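Wire club, November 2019

So we finally got to the part I've been looking forward to all semester! Our robotics club at Bollness is building a sorting arm for the winter showcase in December, and instead of blocks or ping pong balls (everybody does ping pong balls) we picked wire harnesses. They flop, they tangle, they never lie the same way twice. I love them.

Deisy Inga wrote the grasp code and named it Nevorska, and I've been doing the fingers and the tray setup. We're up to 61 practice picks now and my notebook is a mess.

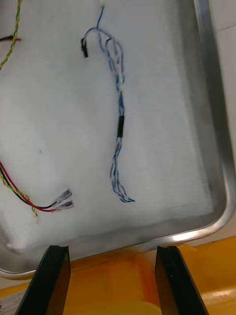
Blue-and-white harness on the white pad, with the crimp terminals over to the left.

The twisted ones are my favorite, even though they give Deisy fits. Go for the middle and you get a solid grab, go for the ends and it's anyone's guess. Kirsten Oddsson, our advisor, wants us to try coming in at an angle next, which means I get to redo the wrist offsets (again!) and Deisy gets to rewrite the part she just finished.

Next meeting we start on pairs that cross over each other. If you have old harnesses in a drawer somewhere, bring them, any color, any length.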